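Teaching a robot by demonstration
From the Farnton Handbook of Automation
By the Farnton editors, March

Teaching by demonstration is a way to give a robot a new task without writing the motion as code. A person shows the task one or more times, and the robot's movements are recorded. The recordings are then either played back or used to train a control program. The method is also called programming by demonstration or, when a learned program is the goal, imitation learning.

The person who shows the task is usually called the demonstrator or the operator. One complete showing, from the start position to the finished task, is called an episode.

Setting up the work area

Most tabletop work is done with one arm, a two-finger gripper and a small group of objects. Toys are common, for they are cheap and have shapes which are difficult enough to hold. Before an episode begins, the objects are placed by hand. In many projects the positions are changed each time, so that the learned program does not depend on one fixed layout.

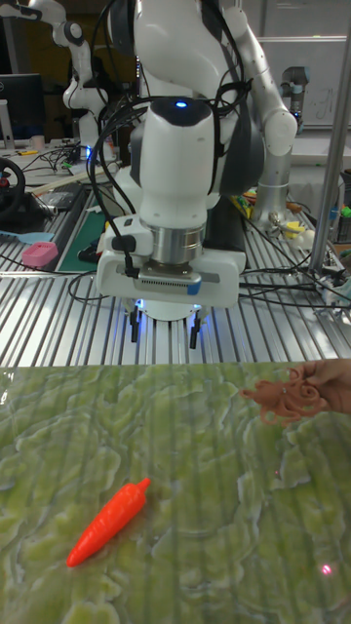 A toy octopus held over the mat by hand, with a toy carrot at the left.

The surface also has an influence. A patterned mat makes the object harder to separate from its background in a camera image, and a glossy one gives reflections. Some groups avoid both during the first tests and add them later.

Showing by hand

In showing by hand, also named kinesthetic teaching, the operator holds the arm itself and leads it through the motion. The motors are set to a soft mode, in which they carry the weight of the arm but do not resist the push. Joint angles are stored many times per second. The operator feels the contact with the object directly, and beginners often learn this method in one afternoon.

Its weak point is that the operator's body stands close to the arm and may hide the objects from the cameras. Heavy arms are also tiring to lead, and small finger movements of the gripper must be given with a button or a pedal.

Showing by remote control

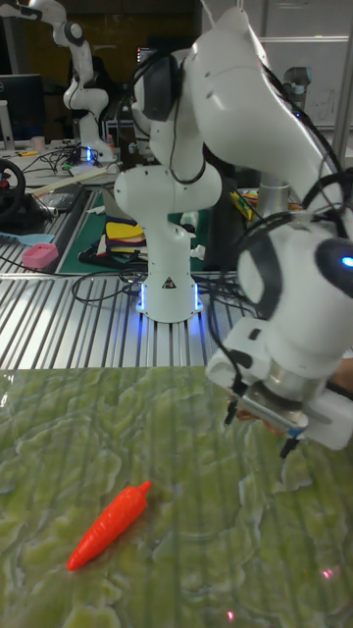

Reading time: 3 minutes

In remote control, or teleoperation, the operator moves an input device and the arm follows. The device may be a joystick, a hand controller, or a smaller copy of the arm, called a leader. Approaching an object is commonly done in two stages: first the gripper is brought above the surface with open fingers, then it is lowered slowly. The cameras keep a free view, but the operator loses the sense of touch unless the device can give force back.

The Bristness exercise set, used in teaching courses, asks for 8 different objects and 216 episodes by remote control. The longer Papadakis set asks for 909. Neither set says how many operators should share the work, and for this reason results from different laboratories are hard to compare.

Soft objects with several arms or legs need special care. A grip on the round body is generally more stable than a grip on a thin part, and the operator should choose the same kind of grip in all episodes when possible. 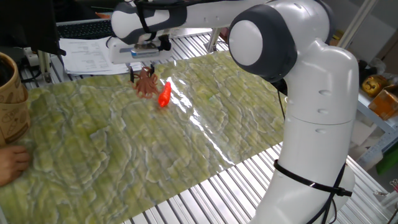
Quality of the recordings

A larger number of episodes does not always give a better program. Long pauses, sudden corrections and failed grips are learned together with the good parts. The Fasside guidelines advise to mark each episode as usable or not usable directly after it is recorded, and to review the whole set again before it reaches 1,000 episodes. Failed episodes may be kept in a separate folder, where they can serve to train the detection of errors.

See also: leader arm; gripper; soft mode; episode

Last updated: March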